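Lesezeit: 3 Minuten

Werkstatt-Tipps: Software für zwei Greifarme sauber einstellen

Wer zu Hause oder im Verein mit zwei Armen arbeitet, sucht die Fehler meistens zuerst in der Mechanik. Bei unserem Aufbau in Grestholm lagen sie fast immer in der Software. Ich habe hier aufgeschrieben, was uns geholfen hat.

1. Muster im Hintergrund maskieren
Karierte Wände sehen lustig aus, aber die Kantenerkennung findet darin zu viele Kanten. In unserem ersten Testlauf meldete Ludis 2.181 Konturen, nach der Maske waren es noch 74. Zeichnen Sie die Maske für jede Kamera einzeln. Die Kamera am Handgelenk bewegt sich mit, deshalb muss ihre Maske aus der Armstellung berechnet werden.

2. Nahe Objekte extra behandeln
Was sehr nahe vor der Linse hängt, wird unscharf und verdeckt einen großen Teil vom Bild. Stellen Sie in der Segmentierung eine eigene Klasse »Vordergrund« ein, sonst hält der Planer das Plüschtier und das Blatt darunter für ein einziges Objekt.
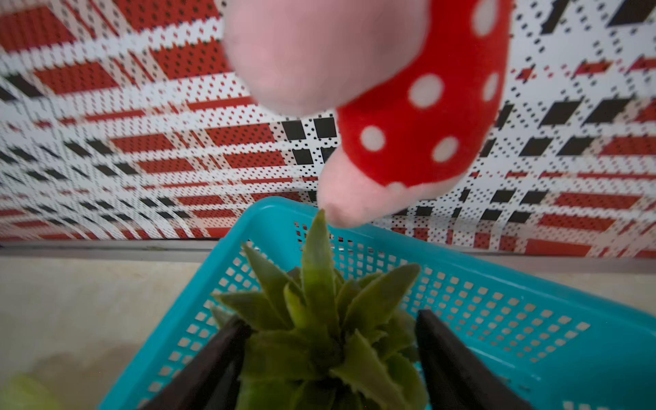
Blick vom Greifer: das gepunktete Plüschtier dicht über der Blattspitze, dahinter das Karomuster.

3. Körbe mit Löchern als geschlossen eintragen
Durch eine gelochte Wand sieht die Erkennung den Hintergrund. Im Kollisionsmodell soll der Korb trotzdem eine volle Wand haben. In Rondireck genügt dafür eine einfache Box, oben offen.

4. Die Arme nicht gleichzeitig planen
Lassen Sie zuerst den Arm planen, der nach oben greift, und geben Sie seine Bahn dem zweiten als Hindernis mit. Ich rechne 20 Millimeter Abstand dazu – auch für die Kabel, die im Modell oft fehlen.
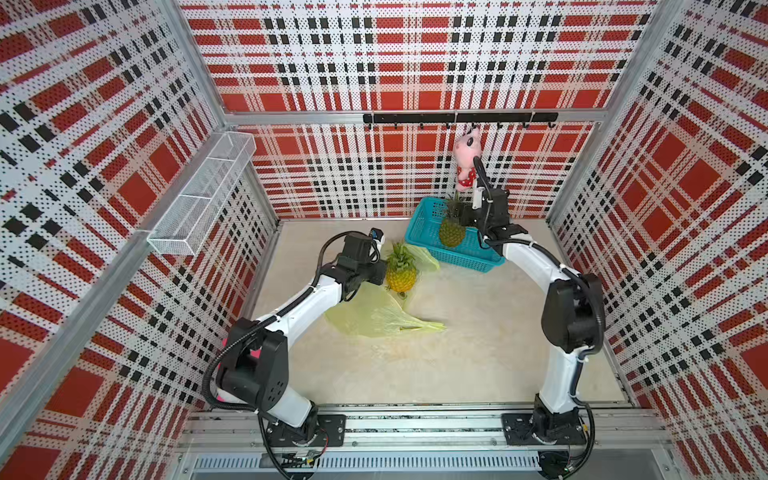 5. Protokolle kurz halten
Speichern Sie nur Greiferstellung, Zielpunkt und Zeitstempel. Unsere Datei vom August hatte 1.129 Zeilen, und man konnte sie noch am Abend durchlesen. Vor jeder Änderung an den Parametern eine Kopie machen, mit Datum im Namen.

Ähnliche Beiträge
Sperling: Kamera am Handgelenk kalibrieren
Kabel am Arm richtig führen
Ludis und Rondireck zusammen benutzen
Lochwände reinigen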